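Equipment Planning Analyst, Automation (contract, 4 months)
Garkell, Handling Systems Group

The analyst will prepare the purchase plan for grippers, finger pads and trays, compare supplier quotes, and keep the spares budget current. The plan covers 72 line items. Single orders over $3000 need a written cost case.

Required: experience in equipment purchasing and solid spreadsheet skills.
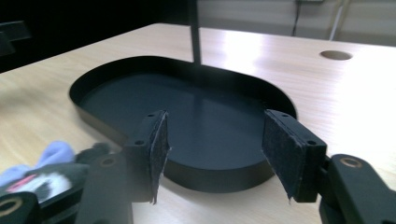 Felt pads and threaded inserts are budgeted as separate items. Send a resume to Renata Domínguez by the end of December.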